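How to Make a Dried and Artificial Flower Arrangement That Lasts the Winter

By the time October comes round my garden has very little left to give me, and I start missing having something cheerful by the front door. I used to buy supermarket bunches all through the dark months, until I added up what I was spending and had to sit down with a cup of tea. So now I make one good arrangement that sees me through to the first daffodils, and I'd love you to have a go as well (it really is a lovely way to spend a wet afternoon!).

You'll need a pot, a block of dry floral foam, a sharp knife, some wire cutters, a few pebbles and your stems. For a pot as wide as your hand, I'd allow 5 big blooms, 6 smaller ones and a couple of handfuls of dried grasses. If you've grown your own statice or lavender, so much the better, but do hang it upside down somewhere dark and airy until it feels papery.

Start with the pebbles. Put a layer in the bottom, because artificial heads are heavier than they look and a top-heavy pot will go over the first time somebody slams the door. Then press the rim of the pot gently on to the foam to mark it, cut just inside the line and push the block down until it sits two fingers below the top. Make sure you have the dry sort of foam, as the green kind meant for fresh flowers crumbles dreadfully.

Next come the stems. Cut them longer than you think you want, for you can always take a bit more off, and put the tallest one in first, a little behind the middle. My friend Jaruwan Prasertsri, who taught me most of this at the Lillcombe flower club, likes hers to be one and a half times the height of the pot. Work outwards from there, turning the pot as you go, and tuck the grasses in last to hide the foam.

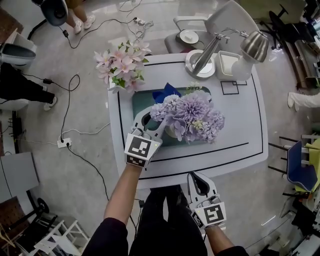
Colour is where most people get in a muddle, and I did too for years, buying one of everything and ending up with something like a jumble sale. Pick one main colour and let the rest keep quiet. Lavender hydrangea-type blooms in a small white pot are hard to beat, and a bit of dark blue fabric behind them brings out the purple beautifully, so try a few scraps from your sewing box before you settle on a spot. Green tends to look after itself.

As for keeping it nice, go over it with a hairdryer on the cool setting every few weeks, and keep it out of strong sun or the petals will fade. A soft paintbrush gets into the fiddly bits. Mine has done two winters now with only a few grasses replaced.

Related posts
Drying lavender without losing the scent
22 ways to use up old ribbon
A simple door wreath from hedgerow clippings
Storing bulbs over winter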